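Werkstatt-Tipps der Robotik-AG Plivgate: Kisten sicher am Rand greifen

25. August 2021 | Redaktion Werkstattseite
Drucken | Per E-Mail senden

Seit Januar übt unsere AG mit blauen Kunststoffkisten, und ein paar Kniffe geben wir gern weiter (vielleicht erspart es euch den einen oder anderen Nachmittag!). Fahrt den Rand immer langsam von oben an. 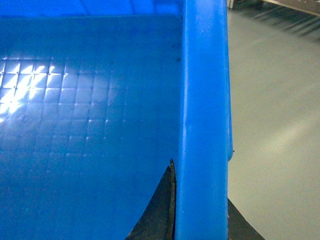
Und stellt die Greifkraft anfangs niedrig ein, bei uns steht der Regler meist auf 13.

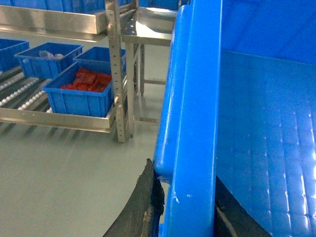

Ein Finger außen, einer innen am Kistenrand

Fingerbeläge bitte regelmäßig anschauen. Ausgefranste Kanten schneiden wir mit der Nagelschere nach.

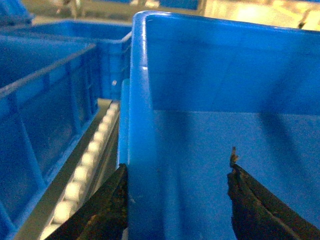

Geöffneter Greifer über dem Rand, links die Rollenbahn

Glänzender Kunststoff spiegelt gern, also dreht die Lampe lieber etwas zur Seite, bevor ihr am Programm schraubt. 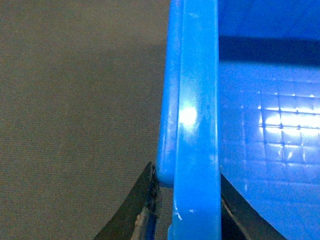 Für den Nerkar-Pokal gilt übrigens: höchstens 900 Gramm Zuladung, und wer mag, probiert es vorher mit 570.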